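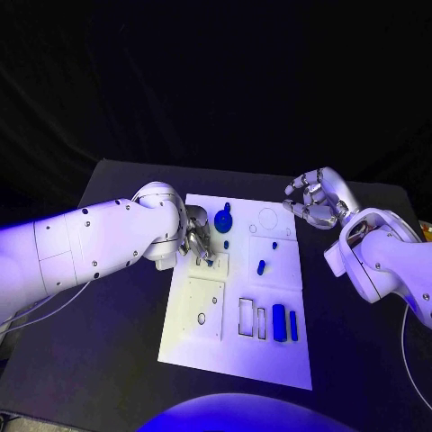 Figure 3. Two white robot arms over the white board, left hand at the small raised plate.

3.2 Pass predictions

Orbital elements for Skemik were pulled once, on June 20, 2019, and not refreshed – drag error grows after that, see Sec. 4. We ran 200 predicted passes over the Inus site. Of these 96 cleared the tree line and 66 were in twilight, so usable for naked-eye timing. Observers (Jaidee, Guerreiro) called start and end by voice, clock on the same recording. Passes below 40 degrees dropped. Late arrivals mostly on evening passes, which fits a decaying orbit but could also be reaction time. Brightness estimates were to scattered to use – left out of Table 2. Moonlit nights kept in.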